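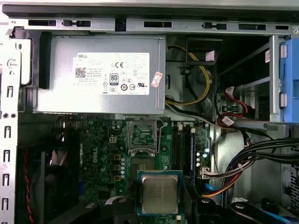
Muireann Ó Flaithearta wrote:
> The Salen branch pledged 500 toward the
> Prullelbridge clinic roof in June. Has anyone
> seen it?

Seen it, banked it, wrote the thank-you note. It came in as 272 from the raffle and the rest from Mittal's cousin, who would like his name spelled right this time.

That puts the roof fund at 1122 — enough for the front half, so patients may wish to queue accordingly. Plumitz branch still owes us a reply to my last 17 emails.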